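4 Zeichenunterlage auflegen und vorbereiten

Bevor Sie mit dem Zeichnen loslegen, nehmen Sie sich bitte ein paar Minuten Zeit für den Arbeitsplatz. Wir wissen, dass man nach dem Auspacken am liebsten gleich die Stifte in die Hand nehmen möchte, und das sei Ihnen auch von Herzen gegönnt. Eine gut aufgelegte Unterlage macht sich aber bei jedem Blatt bemerkbar, und wer sie einmal ordentlich ausgerichtet hat, muss so schnell nicht wieder daran denken.

Die Zeichenunterlage Liston ist für Bleistift, Kohle und Kreide gedacht. Sie lässt sich auf beiden Seiten benutzen und passt auf alle Tische der Reihe Drarnilden, ebenso auf die meisten Küchen- und Schreibtische mit glatter Platte. Auf Tischen mit Rillen oder einer Mittelfuge (Ausziehtische!) drücken sich die Unebenheiten gern durch. Legen Sie dort zunächst die Zwischenlage Minami auf, die Sie als Zubehör unter der Bestellnummer 2737 bekommen.

4.1 Auflegen

1. Räumen Sie den Tisch frei und wischen Sie die Platte mit einem leicht feuchten Tuch ab. Lassen Sie sie danach vollständig trocknen.

2. Nehmen Sie die Unterlage aus der Papphülse und rollen Sie sie gegen die Wickelrichtung locker auf. Lassen Sie sie einen Moment so liegen, eine Tasse Tee lang genügt meistens.

3. Rollen Sie die Unterlage auf dem Tisch aus, am besten von der Längsseite her, an der Sie später sitzen werden.

4. Beschweren Sie die Ecken über Nacht mit Büchern, falls sie sich noch hochstellen.

5. Richten Sie die Unterlage so aus, dass an der Seite ein schmaler Streifen der Tischplatte frei bleibt. Dort finden Radiergummi und Spitzer ihren Platz, und Sie können das Blatt später bequem anheben.

Hinweis: Die Unterlage wird nicht festgeklebt. Wenn sie auf sehr glatten Platten rutscht, legen Sie 2 der mitgelieferten Haftpunkte unter die hintere Kante, niemals unter die Mitte.

4.2 Die ersten Striche

Probieren Sie die Unterlage ruhig erst einmal mit einem weichen Bleistift aus. Ein paar kurze, waagerechte Striche untereinander zeigen Ihnen recht gut, wie viel Druck die Oberfläche verträgt und wie der Strich an den Rändern ausläuft. Mit Kohle wird das Ergebnis kräftiger, verwischt allerdings auch leichter.
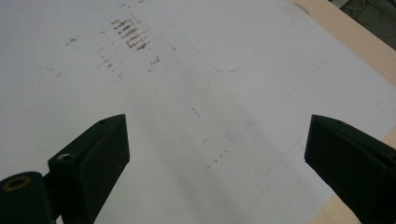

Verwischte Stellen brauchen Sie nicht zu beunruhigen. Graubraune Schatten bleiben auf einer weißen Fläche nun einmal eher sichtbar als auf einer dunklen, und viele unserer Kundinnen und Kunden haben ihre Liston im Lauf der Zeit mit solchen Spuren richtig lieb gewonnen. Für Reinzeichnungen sollten Sie die betreffende Stelle trotzdem säubern oder ein frisches Blatt dazwischenlegen, damit sich auf der Rückseite Ihrer Zeichnung nichts abdrückt.

4.3 Reinigen

1. Pusten oder pinseln Sie losen Staub vorsichtig ab. Bitte nicht mit der flachen Hand wischen!

2. Kneten Sie einen Knetradierer weich und tupfen Sie die Stelle von außen nach innen ab. Ziehen Sie den Radierer zwischendurch auseinander, bis wieder eine saubere Seite außen liegt.

3. Bleibt ein Grauschleier zurück, nehmen Sie einen weißen Kunststoffradierer und arbeiten mit wenig Druck in eine Richtung.

4. Fegen Sie die Krümel mit dem Zeichenbesen vom Tisch.

Achtung: Verwenden Sie keinen Alkohol, keine Scheuermilch und keine Schmutzradierer aus dem Haushalt. Diese Mittel rauen die Oberfläche auf, und an rauen Stellen setzt sich Kohle künftig noch fester.

4.4 Aufbewahren und nachbestellen

Wenn der Tisch zwischendurch zum Essen gebraucht wird, rollen Sie die Unterlage mit der benutzten Seite nach außen auf und stecken sie zurück in die Hülse. Knicken Sie sie bitte nicht. Für die aufrecht stehende Hülse reicht eine Regalhöhe von rund 115 cm. Heizkörper und Fensterbänke in voller Sonne sind als Lagerort leider ungeeignet.

Ersatzunterlagen finden Sie im Zubehörverzeichnis von Tukodon unter der Nummer 385. Halten Sie beim Bestellen bitte das Maß Ihrer Tischplatte bereit.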